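Kitchen Habits for People Who Mean to Get Their Lives in Order

I have read a fair number of books on self-discipline, most of them while standing at the counter eating crackers over the sink.

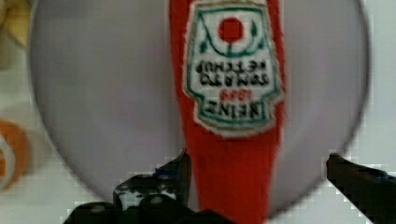 What they agree on is that you should start small. What they leave out is where, so I started in the kitchen, on the grounds that I'm in there anyway. These are the habits that survived the winter. The ones that didn't include sunrise journaling and anything involving chia.

Pick one job and tie it to the kettle
Mine takes about 3 minutes to boil. In that time I can empty the top rack of the dishwasher or wipe down the stove. I can also stare at the kettle, which I did for most of my thirties. Choose one job and keep it for a month before you add a second.

Write tomorrow down tonight
Two lines on the pad by the fridge: what's for dinner, and the one thing you've been dodging. If the second line has said "call the dentist" since April, move it to the top and write it in capitals. Use a pencil. Pens wander off in my house and come back empty.

Set the oven timer for the thing you hate
I give it 6 minutes. Almost any dreaded drawer can be made decent in that time, and when the bell goes you may stop with a clear conscience. Quite often I keep going out of sheer annoyance at having been interrupted.

Keep a "not now" jar
Any grand plan that turns up while you're cooking goes on a slip of paper and into a jar. Read the slips at the end of the month. Last time mine held a plan to learn the accordion, a plan to move to Gillovham and, twice, "be calmer." I kept one of the calmers.

Lower the bar before you trip on it
A reader in Cavville wrote to say she had promised herself 400 home-cooked dinners in a year. There's a flaw in that and she had found it by spring. She now aims for 2 proper ones a week and calls the rest supper – toast counts, and so does cereal if you sit down for it.

Close the kitchen
Pick an hour, turn off the big light and leave. Mine is nine o'clock. The pan that's soaking can go on soaking, and whatever you were going to fix about your character will keep until breakfast. Hang the dish towel up first, though. A damp one left in a heap smells like defeat by morning.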